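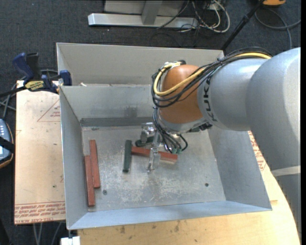

Ticket 2355: block bin, colours and counts not matching the order
Opened by: Urmila Upadhyay
Site: Hulgate
Status: Closed
Opened: 2023-03-25

Urmila: Hello! The long narrow blocks for the Curcombe order are coming up wrong at the packing bench. The sheet says 70 red and 20 dark green, and I keep running out of red before the last box is full. I love these blocks and I want them to go out right! Can someone look at how the metal bin is being filled?

Maarten Peeters: Happy to. Is the bin getting topped up part way through, or only when it is empty?

Urmila: Part way through. We tip more in whenever it looks low.

Maarten: Then I'd start there. Please empty it completely, sort both colours on the bench and fill it again from the sheet. Also check under the lip of the tray next to it, green ones love to hide there (dark green on grey in the corner, I have missed plenty myself).

Urmila: Done, and what a find! There were 2 greens under the lip, and the spare carton marked red had a whole layer of green at the bottom. So we were tipping in green and ticking it off as red.

Maarten: Brilliant, that explains the lot. I've changed the label on the carton and asked Alipour to send single-colour cartons from April.

Urmila: Ran the full order again this afternoon. 70 red, 20 green, every box full and the lids sit flat. They look lovely packed side by side! Thank you so much.

Maarten: Great work. Closing this one. Reopen it if the April cartons come in mixed.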